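The Stukerley billing dispute was a disagreement over electricity charges in the town of Stukerley after its supplier, Nyberg, moved households from a fixed rate to an hourly one. The change took effect in September and covered 3918 accounts. Winter bills averaged $494, up from $87 a month under the old plan.
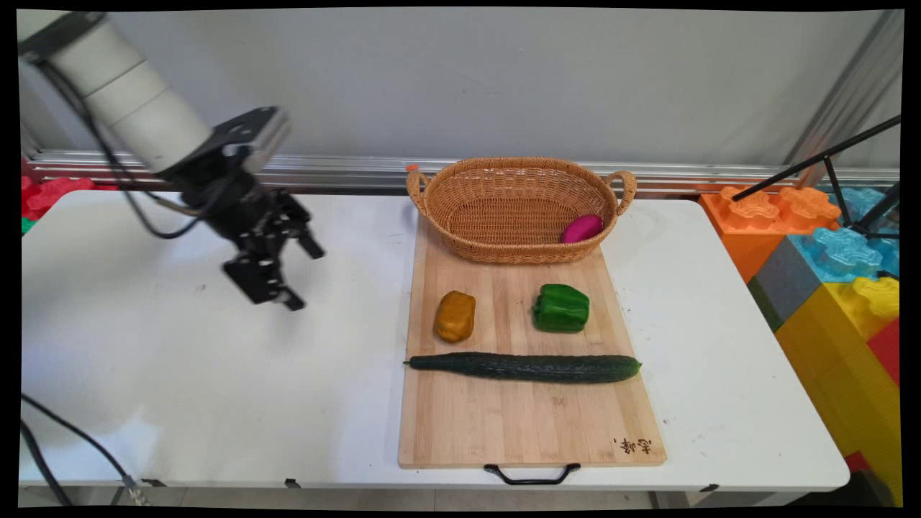
Nyberg said that customers had been told of the hourly rate by mail. Residents answered that the letter gave no price limit. The company later held help sessions where customers could go over their bills and ask for a payment plan of up to 9 months.

Some households switched to Solari, a smaller supplier with a fixed rate. The dispute ended when Nyberg agreed to cap its hourly price and credit part of the winter charges.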